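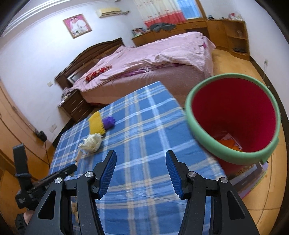
How long do your soap bars need to cure before I can use them?
I leave mine for 22 days at the very least, and the salt bars get longer because I'm fussy about them! If yours came in the mail from Magesa, it's already done its waiting, so go ahead and unwrap it.

Why did my bar go soft?
It's probably sitting in water. I had the same trouble until I bought a dish with proper slots (any cheap one will do).

Do you ship outside Drovasness?
I do! Orders over $20 go free within the county, and everywhere else you'll see the price at checkout.

Can I order a whole loaf?
Sure, just email me first. I only pour loaves in September, and the oatmeal one always goes fast.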